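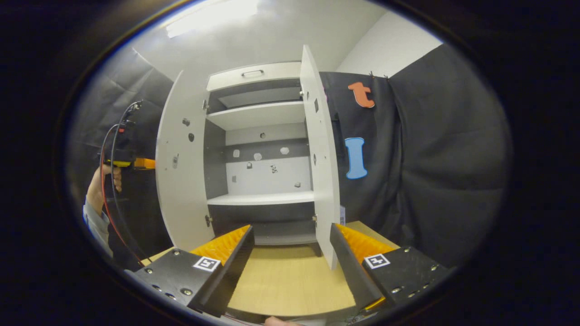 Workshop > Notebook > Cabinets > Bench 2
Last updated: August 13, 2020

Cabinet, white and gray, Plinell job. Drawer over open bay, two doors, two fixed shelves. Emptied and stood on the bench for door work.

Hinges: four, two per door. Checked screws on all of them. Upper right took a quarter turn, others tight. With both doors fully open there is no bind at the drawer front. Bar handle on drawer is sound, leave it.

Stickers: on the back of the middle bay and on the inside of both doors. Client wants them gone before repaint. Plan is warm air on low, plastic scraper, then citrus remover on a rag. Test on the white back panel first. Do not start on the dark band, the finish there may mark. The oval ones on the right door go last.

Used the Uysal remover in April on the Rurness shelves. It left a haze on gray that needed a second wipe with soapy water. Allow 29 minutes before wiping, longer in a cold shop.

Shelf depth not recorded. Overall height 956 mm per the job sheet, to be confirmed with a tape.

Open: does the repaint include the inside of the top compartment? Sheet 2,101 doesn't say. Ask Prarkport office.

Comments (3)

bench4: Low heat only. I lifted an edge on the last white panel.

finishing: 80 grit is too coarse for the residue. Use the gray pad.

bench4: Top compartment is included, per Prarkport. Sheet not updated yet.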